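Etevon Pakon portable music player

The Pakon is a plain audio player for people who would sooner keep their music off their phone. It holds 200 albums in a lossless format and plays most common file types.

Sound
Output is flat and clean, with slight hiss on sensitive earphones. Volume runs in 40 steps – the lowest is still too loud for late listening.

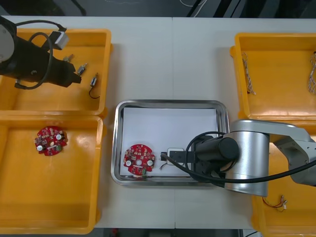
Battery
Etevon claims up to 14 hours. Mine gave less with wireless on. Charging is slow and the player can't be used as a drive meanwhile.
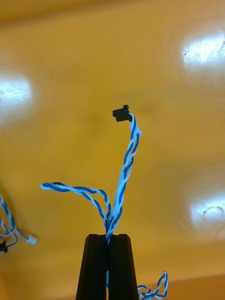
Software
The Claller desktop program handles syncing. It rebuilds the whole library after each change and drops album art from long file names. Playlists made elsewhere import in the wrong order. 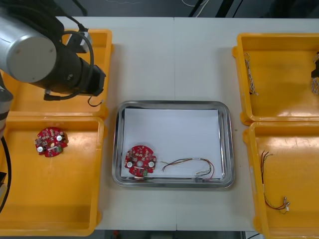

Foley wrote in to say that copying files over by hand avoids the rebuild, provided the folders are named by artist first. I have tried this and the order is kept.

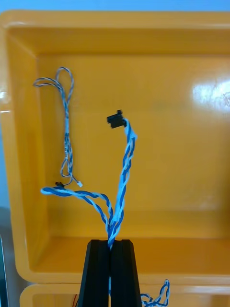 Verdict
Good hardware, poor syncing. Worth buying if you manage your own folders.
Score: 7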